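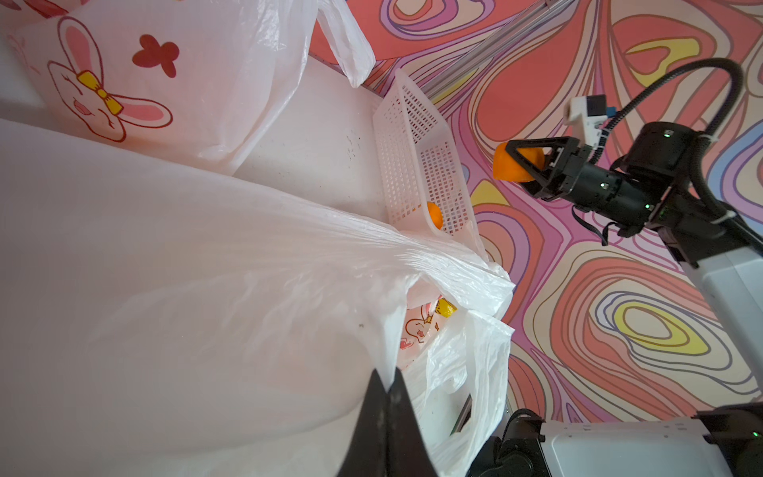
bunny bag from the market, still my favorite

Small citrus in containers: your wins and your flops
Nov 6, 2019

sestard_patio wrote:
OK, I am way too excited not to post this. My potted mandarin has finally made it through a whole season without sulking! I'm on a second-floor balcony that gets sun until early afternoon, and I bought the tree in May as a scrawny little thing in a nursery pot. It went straight into one of those Plulleo fabric planters with a bark-heavy mix, and it took off. Three flushes of new leaves, and the flowers smelled so good that my neighbor leaned over the rail to ask what it was.

I paid $117 for the tree, which I know is nuts, but it was already grafted and had a decent trunk. I'd love to hear what everybody else is growing. Kumquats? Calamondins? Has anybody kept a yuzu alive in a pot?

rindandpith wrote:
Congrats!! First year is the hardest. Mine dropped every single leaf its first winter and I nearly put it out on the curb. Left it alone in the cold stairwell, watered it once in a while, and in spring it came back like nothing had happened.

My one gripe is with fabric pots. They dry out so fast on a windy balcony. I went to glazed clay and cut my watering in half.

sestard_patio wrote:
Ha, I believe it, I was out there with the can every morning in the heat. I kind of like the ritual though (coffee in one hand, watering can in the other).

gravelgarden9 wrote:
Going to disagree on glazed clay. Citrus roots want air more than they want steady moisture, and most of the sad trees I see are sitting in heavy glazed pots with soggy bottoms. Fabric or plain terra cotta, every time. If it dries out fast, water it. A thirsty tree tells you. A rotting one just dies.

rindandpith wrote:
Mine has been in glazed clay for 9 years and it's taller than me, so I'm going to stay put, lol. Big drainage hole, chunky mix, no saucer. I'll give you the soggy bottoms if there's a saucer involved.

gravelgarden9 wrote:
Fair enough, the saucer is usually the villain.

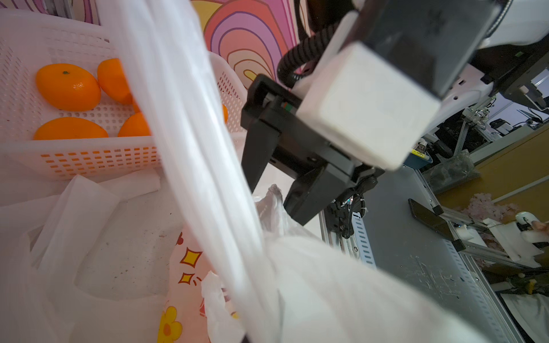 mossy_stoop wrote:
New here and loving this thread. How do you tell when a mandarin is ready to pick if the color is already there?

sestard_patio wrote:
Go by weight and taste, and let color come second. A ripe one feels heavy for its size and the skin has a tiny bit of give. Pick one, eat it right there, and if it's sour give the rest a couple more weeks. They don't sweeten after picking, so leave them hanging. Oh, and use snips! Pulling can rip the skin right at the stem and then they go off fast.

mossy_stoop wrote:
Thank you! I've been yanking them like an animal.

dabbas_hill wrote:
Up here in Dabbas we get real frost, so I'm on team calamondin. They're sour enough to make your eyes water but the marmalade is out of this world. I slice the whole fruit, soak it overnight in plain water, then cook it down the next day in the same water. All the pectin is in those seeds, so tie them up in a bit of cloth and boil them along with it.

Somebody at the Fletitz plant swap told me they have 2,000 members now and half of them seem to grow citrus on windowsills. I came home with two kumquat cuttings and no place to put them.

rindandpith wrote:
Can you really root kumquats from cuttings? Every one I've tried turned black at the base.

dabbas_hill wrote:
I've had luck with it! Half-ripe wood, a clear bag over the top, bottom heat. They grow slowly on their own roots though, I won't pretend otherwise.

gravelgarden9 wrote:
Slow is putting it kindly. I'd buy grafted and skip the wait. You'll get fruit years sooner and the roots handle pot life better.

dabbas_hill wrote:
Sure, but where's the fun in that? I like having made the whole tree from a twig.

sestard_patio wrote:
I'm with the twig people in spirit and the grafted people in practice. Too impatient!

Feeding question while I have you all: I've been using a citrus feed every other week and I'm not sure when to stop for winter. Top leaves are still pushing a little.

rindandpith wrote:
I'd stop now if it's coming into a cool room. If it's going under lights somewhere warm, keep feeding at half strength. And check under the leaves for scale before it goes inside!! Learned that one the sticky way.

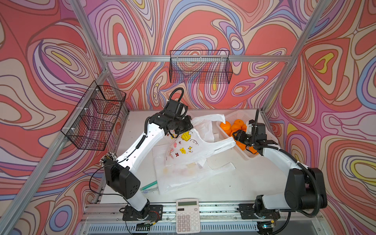
love the swirly colors on these panels

mossy_stoop wrote:
OK, that purple and coral! I want planters like that.

Back to scale, what am I looking for? I have little brown bumps along the main vein, and I figured they were part of the leaf.

gravelgarden9 wrote:
Try a fingernail. If the bump pops off, it's scale. Soapy water and an old toothbrush, then again a week later for the ones you missed.

mossy_stoop wrote:
They pop off. Ugh. Going to find a toothbrush.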